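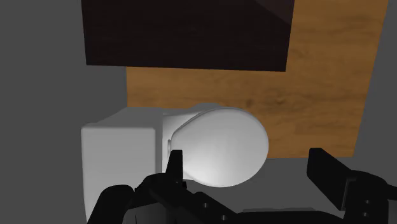
Minutes, Nendidar Robotics Club, February meeting

Start 5:00, room 6. Chair: Beril Başaran. Last month's minutes were read and approved with one spelling fix (it's Bonwood, one word).

1. Simulator work

The bathroom task is now our main entry for the spring showcase. Beril showed the camera view from the simulated arm: toilet with the lid closed, dark gray floor, the gripper wide open. Everyone liked how much cleaner the wood grain looks since the new textures went in! The toilet casts very little shadow, and the newer members asked if that matters for training. We agreed to try one set with stronger lighting and compare.

The goal stays as written in the plan: lift the lid from the rounded front, hold it, lower it without a bang. Closing a lid that starts open is a stretch goal. Great discussion on where the fingers should go first. The Mok team wants to come in from the side, the Noko team wants to go straight for the front. Both will be tried, and we are all dying to know which one wins.

2. Practice runs

Target is 1000 runs per team before the showcase. Save the failed ones too, please, in their own folder. Random seed for the shared test is 3004, so that both teams get the same starting positions. Do not change it on the club computer.

Noko asked for more time on the fast machine. Agreed: Noko before 6:00, Mok after, swap next month.

3. Hinge problem

In some of the test runs the lid swings too freely and flops back down. Beril thinks the friction value is set far too low and will go through the model file with anyone who wants to learn how the joints are set up. Five hands went up, which was lovely to see.

4. Bonwood visit

The Bonwood workshop has invited us to see their sorting line. Permission slips to Beril by the next meeting. Closed shoes, long hair tied back.

5. Other business

Poster drafts are still needed. The spare keyboard is missing its space bar again.

Closed 6:05. Next meeting same room, bring laptops charged.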